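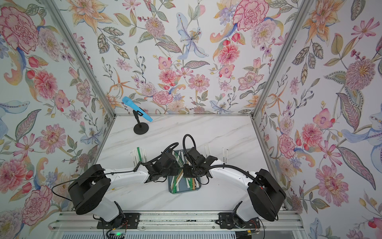
Section 4: Papering the three walls

Okay, this is my favorite part of the whole booth! Get your floral paper and a cup of coffee, you'll be at it most of an afternoon.

1. Wipe each panel down and let it dry.
2. Start with the back wall. Hang a strip dry first and slide it until you like where the big flowers land (I fuss over this for ages).
3. Cut it 20 mm too long, paste, and smooth from the middle out.
4. Do the left wall, then the right, tucking the edges in by the corner posts.
5. Trim along the tabletop with a fresh blade.

Note: Clulleo paper stretches when it's wet, so give it roughly 22 minutes before you trim.

Caution: keep paste off the marble-patterned top! Wipe up drips right away with a damp cloth.

Spare paper is part 2171. Ask for Jolanta Sadowski, she'll match your print.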